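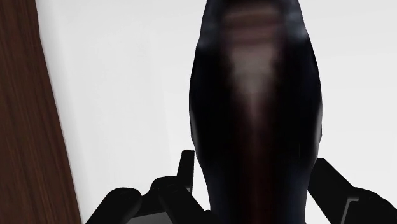

November, by the Hetham Glaze Group

3.2 Why dark glazes fool the eye

I've been throwing pots for 11 years and I still can't judge a dark glaze by looking at it straight on. For this part of the study I asked 90 people at the Premness studio to pick the colour of a tile from a chart, and most of them just said black. Tilt the same tile toward a window, though, and the blues come out! Figure 1 has the sort of thing I mean: a dark, glossy form that reads as near-black through the body, with the navy sheen sitting out along the contours, and fainter bluish-grey highlights down the left and right sides. So I told people to name the colour at the edge first, then the middle.

Figure 1. Dark glossy form, rendered.

That one change moved the answers quite a bit (the chart is the Otent one, 2 shades of navy and far too many greys). People who'd said black on Monday's kind of gloomy light were happy to say navy once they had somewhere to look - and they argued about it less. I haven't tested matte glazes yet, and the kiln at Poirier fires hotter than ours, so their tiles are kept out of the tally until section 4.

Contact: Hetham Glaze Group, Premness studio | Copyright Hetham Glaze Group | Back to top
Last updated: Friday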